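Seat cushion keeps sliding on mesh office chair
Home Office & Desks - 33 replies

dela_nartey
Friday, 8:42 am
I put a square quilted cushion on my desk chair in September. The chair is black mesh with a curved lumbar bar. By lunch the cushion has crept forward and the front corners hang over the edge. I press it flat and push it back, and an hour later it has moved again. No ties on it. Has anyone fixed this without buying a new chair?

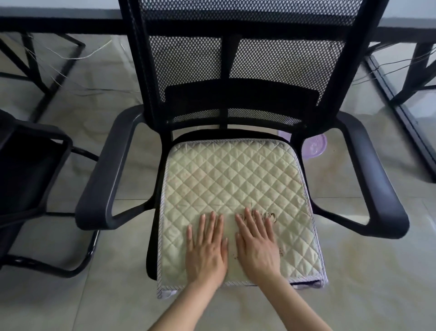 I tried a piece of shelf liner under it. That held for two days and then bunched up in the middle. I sit eight hours most days and weigh enough that it should stay put.

2 likes

skemon33
Friday, 9:15 am
Shelf liner is too thin. Get the rubber mesh they sell for under rugs and cut it an inch smaller than the cushion all around. Mine came from Ullavthorpe and it hasn't bunched.

yrestrepo
Friday, 9:31 am
I disagree with the rug pad. It left marks on my seat fabric that never came out. I sewed two elastic straps to the back corners and ran them around the post behind the seat. Took one evening. - Yesenia

skemon33
Friday, 9:40 am
Never had marks. Was yours the sticky kind?

yrestrepo
Friday, 9:52 am
Could be. The label was gone by then.

caltano_fan
Friday, 11:06 am
A square cushion is wrong for that type of seat anyway. Caltano makes one with a curved front, and it stays where you put it. I would skip the straps.

dela_nartey
Friday, 12:20 pm
I like the one I have and it's washable. Going to try the elastic first - I have some in the sewing box. Does it need to be wide?

yrestrepo
Friday, 12:34 pm
One inch is plenty. Sew it to the underside and leave the piping alone.

5 likes - 2 shares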